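Getside Cup Rack, Model 2344
Set-up and Use Guide

Section 4: Loading, Carrying and Storing the Rack

Read Section 3 (Assembly) before you start. The handle rod must be fully seated in both end loops before any cup is placed on the wire.

4.1 Before loading

1. Place the rack on a flat, level surface. Leave at least 40 mm clear on every side.
2. Check that the base wire touches the surface along its full length. If it rocks, go back to step 3.6.
3. Wipe the rod with a dry cloth. Do not oil it.
4. Rinse the cups and shake off loose water.

NOTE: The rack has no drip tray. On untreated wood, put the Pustlow mat (sold separately) under the base.

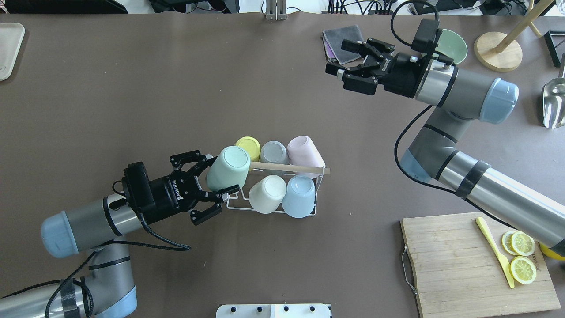

Cups go on the rack upside down, three to a row, with the rod between the rows. Hold each cup by its side wall and lower it straight over its wire. Fill the back row first, as the front row limits access once it is full. A cup at the end of a row may lean outward, like the pink one at the right end of the back row. Lift it clear and set it down again until its rim sits level with its neighbor.

CAUTION: Do not push a leaning cup down by its base. The wire can bend.

4.2 Loading order

1. Back row, left.
2. Back row, center.
3. Back row, right.
4. Front row, in any order.

The order of colors has no effect on fit. All cups in the Dredisberg set share one rim size.
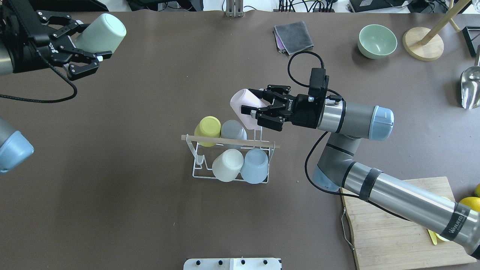 Reading time for this section: 3 min

4.3 Removing cups

1. Steady the rack with one hand on the rod.
2. Take cups from the front row first.
3. Raise each cup until the rim clears the top of the wire, then turn it upright.
4. To leave the rack partly loaded, spread the remaining cups over both rows.

NOTE: Cups from other makers may be used if they weigh no more than 200 g each. Glass and stemware are not suitable.

4.4 Using the rack with fewer cups

A set of four is normally loaded two and two. Keep the cups in each row next to each other so that the load stays compact – a single cup at the far end of an otherwise empty row makes the rack harder to carry level. 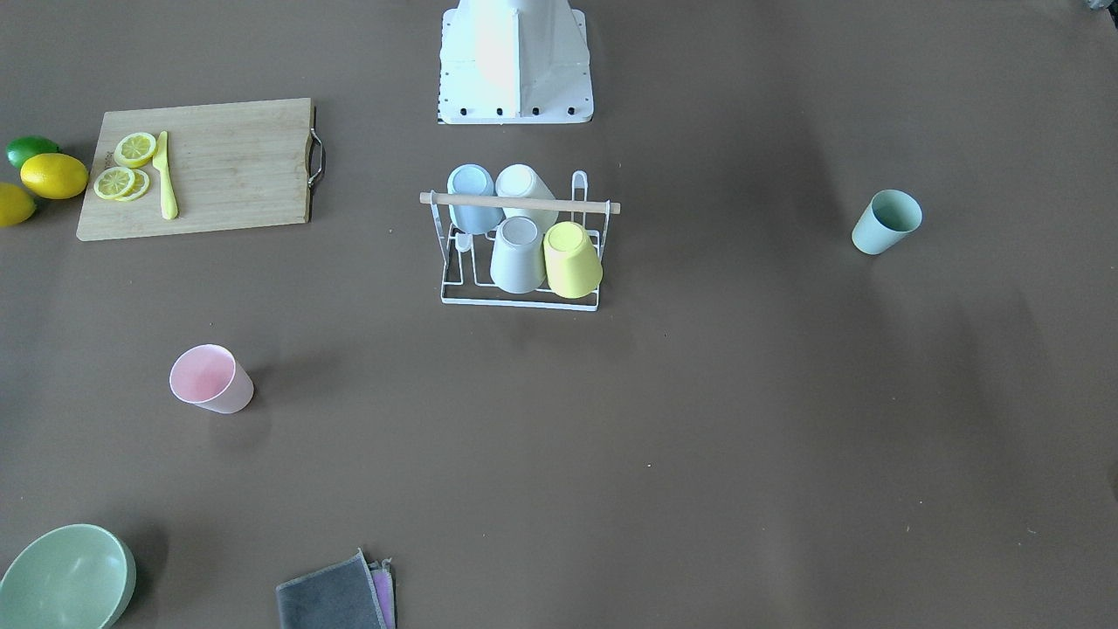
Page last changed: 24/10/2019

4.5 Carrying

1. Confirm that no cup is leaning.
2. Grip the rod at its midpoint with the whole hand.
3. Lift straight up and keep the rod horizontal.
4. Set the rack down on its full base, both sides at once.

CAUTION: Do not carry the rack by the wire loops. They position the cups and are not rated for lifting.

CAUTION: Do not slide a loaded rack. The coated wire can mark soft finishes.

4.6 Placement on a worktable

Keep the rack away from the area used for cutting. Juice and peel that reach the wire dry on and are difficult to remove from the lower corners. If the table is shared with a cutting board, put the rack behind the board and fold spare cloths to one side, 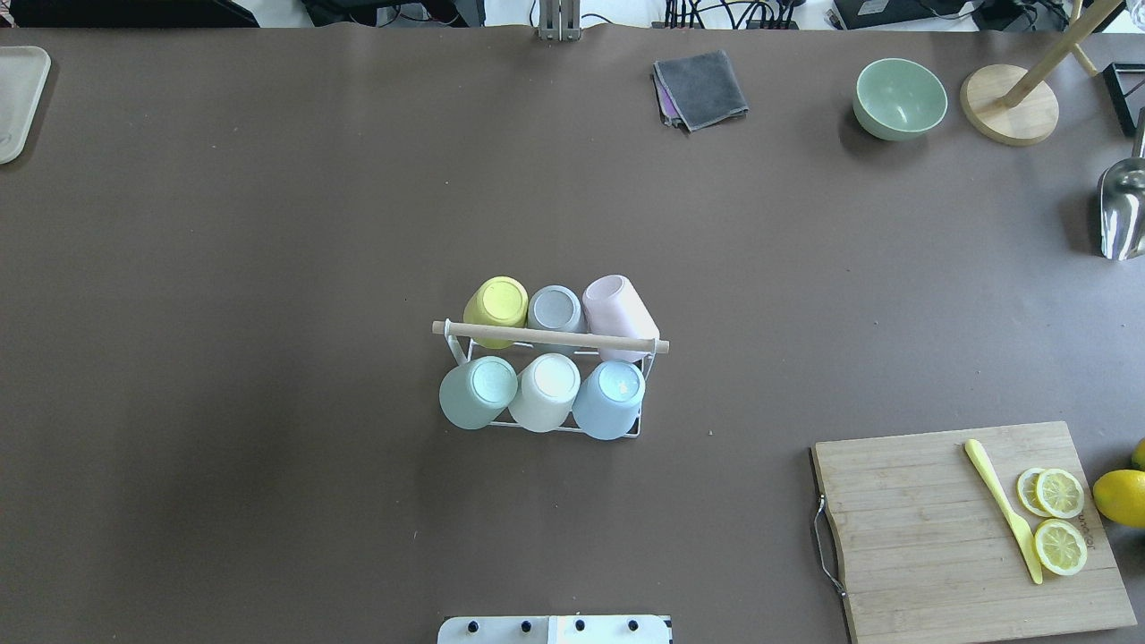 leaving the front of the rack clear for reaching in. Bowls can stand beside the rack but should not touch the wire. Do not hang cloths over the rod while cups are drying, as this blocks air flow to both rows.

4.7 Drying time and storage

Allow around 12 hours at room temperature before stacking cups in a closed cabinet. The rack itself can be stored with the rod fitted. For long storage, remove the rod as described in step 3.9 and keep it flat.

Replacement rods and end loops are listed under Spahić spare parts in Section 6.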